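Chapter 9
Clearing and Wiping Down the Drinks Bench

Print this chapter | E-mail to a colleague
Shares 12 | Comments 2

By the end of this chapter you should be able to:

clear a small drinks service from a table in a sensible order
sort cups, saucers, dishes and spoons for washing
handle whole coffee beans left in an open vessel
check a light-coloured surface for marks before it is used again

You will need the tray-carrying notes from the previous chapter and a clean, folded cloth.

9.1 Where the work begins

Most training kitchens have one table that is used for drinks and nothing else. At the Nulton teaching rooms it stands hard against a painted wall, and the same is true at Mamum and in many small cafés. A table in this position is easy to work at from the front and hard to clean at the back. Crumbs, sugar and ground coffee travel toward the wall and collect along the join, where a quick wipe tends to miss them.

Students often start by wiping. Start by looking. Before you touch anything, note what is on the table and what each vessel holds. A cup may contain liquid, dry goods or nothing. A dish that looks empty may hold a film of syrup. Dark mugs hide their contents from the side, so look into them from above.

9.2 Order of clearing

Clear in this order unless your supervisor gives you another one.

Loose cutlery comes first. A spoon resting across a shallow dish is easily knocked, and its weight can tip the dish when you lift it. Pick the spoon up by the handle and lay it on the tray, bowl facing down.

Next come empty vessels. Take mugs by the handle and keep your fingers off the rim. Ceramic and glass go on opposite sides of the tray — a mug that slides into a thin glass cup will usually chip it. Do not stack glass dishes inside one another at this stage.

Vessels with something in them come last. If a cup stands on a saucer, lift the two together with one hand under the saucer and a thumb lightly over its edge. Glass on glass slips more readily than china on china, and the cup should be watched all the way to the tray.

9.3 Beans in an open cup

Whole beans are sometimes set out in a cup for display or for smelling. They are dry goods and do not go down the sink. Tip them into the container your workplace keeps for display stock, and label it. The Enache scheme used in some colleges allows 100 grams of display beans per table. Beans that have been handled by customers are not returned to the grinder.

Stray beans roll. Check the floor at the front of the table and the gap at the back before you wipe.

9.4 Wiping down

Wipe from the wall toward yourself in straight, overlapping strokes, turning the cloth to a clean face when it shows colour. A white top shows coffee rings well, but clear drips are harder to find on it. Crouch until your eye is nearly level with the surface and look along it toward the light. The Cutine method sheet calls this the low check, and we will use that name in later chapters.

The wall behind the table is part of the job. Look for splashes up to shoulder height and remove them with a damp cloth.

Set 9A. Decide on your order of clearing for this table and write it down before you read section 9.5.

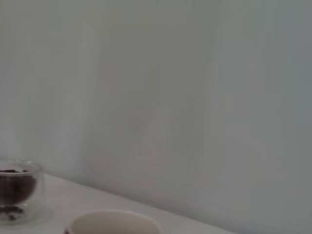
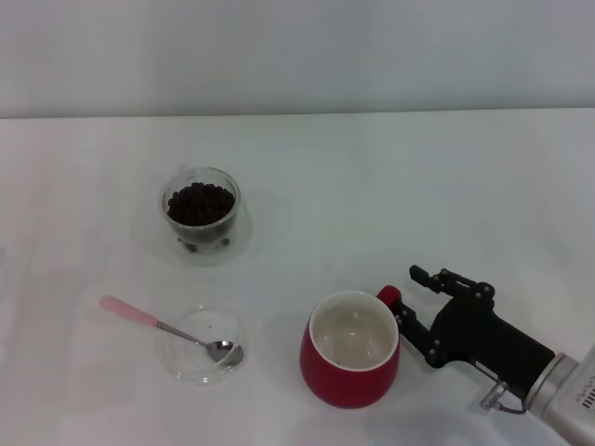 Page last changed: December, 2 pm

9.5 Checking your order

Under the rule in 9.2, the spoon with the pink handle goes to the tray first. The red mug and the shallow glass dish follow, placed on opposite sides. The glass cup of beans is lifted last, with its saucer, and dealt with as set out in 9.3.

If you placed the beans earlier, go back over 9.2 and try the exercise again with your own tray.

Contact the editors | Copyright Nulton Teaching Kitchens | Back to top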